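Search this site Search tips, tools, rooms Go

Bundling and Storing Loose Cables in a Shared Workroom

Last updated December 13, 2021

Reading time: 5 min

Loose cables fail at two points: the last inch before the connector, and any spot where the jacket has been folded hard and kept that way. Most of the damage is done in storage. The method below was worked out for a shared workroom at Plevport, where leads of different lengths and thicknesses go in and out all day. It applies equally well to a garage or a spare room.

Sort before you coil

Lay the cables out on a clean floor or bench. Separate them by connector first, then by length. Thickness matters less than people expect, except that very thin cables should never share a tie with heavy ones. The heavy cable sets the radius of the bundle and the thin one ends up crossing it at an angle, where it kinks.

Discard anything with a split jacket, a bent pin or a connector that turns in its housing. Tape over a split is acceptable for a day. Wipe down the rest with a damp cloth and let it dry fully. Sticky jackets usually mean old tape residue; rubbing alcohol on a rag takes it off, but test a small area first, as some soft jackets go dull.

Coiling

Hold the connector end in one hand with the plug pointing toward you. Form the first loop in the natural direction of the cable. For the second loop, turn the wrist so the cable passes under itself. Alternate. A cable coiled this way pays out flat when thrown and does not hold a twist.

Loop size depends on the cable. For ordinary signal leads, a loop as wide as a dinner plate is enough. Stiff power cables want a larger one. Do not wrap any cable over the elbow. It puts one full turn of twist into every loop.

Finish with a hook-and-loop tie fixed permanently at one end of the cable, so that it cannot be lost. Nylon zip ties are too tight for this purpose and have to be cut, and cutters slip. We bought Grarkel ties in a bag of 80 and used up the whole bag on the first pass.
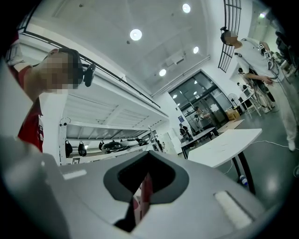 Dark cables held together in the hands; a thin white cable on the gray floor.

Carrying a bundle

Support it from underneath with both hands, close to the body. Tuck the connectors into the middle of the bundle. A hanging plug swings, hits door frames and drags on the floor.

Cables left on the floor during a job should run along a wall where possible. If one has to cross a walkway, tape it flat along its full length or use a rubber cover. Choose a jacket color that contrasts with the floor. White on pale gray is easy to miss under overhead lighting.

Shelf, hook or bag

Slatted shelving suits cable storage because hooks and clamps can be moved without drilling. Hang medium coils singly. Two to a hook is possible if both are the same length, but the one behind always gets pulled through the one in front.

Bags are better for short leads and adapters. Use one bag per connector type and hang it on the lowest shelf, where it can be opened without lifting it down. Put the label on the side that faces out. Sheldon Chan labels his on the strap, which also works for bags that get turned around.

Heavy power cables belong on the shelf surface, lying flat. Hung from a single hook for months, they take a set at the top of the loop. If that has happened already, uncoil the cable in a warm room, leave it straight overnight and recoil it from the other end.

Labels

Mark both ends. Length and a serial number are sufficient. Daniyal Shaikh numbers his starting from 603, carrying on from an older list, and there is no harm in that as long as no number is reused. Printed wrap labels outlast handwritten tape. Place the label a hand's width back from the connector so it does not interfere with the grip.

Recheck the whole stock once a year. Ours is done in August.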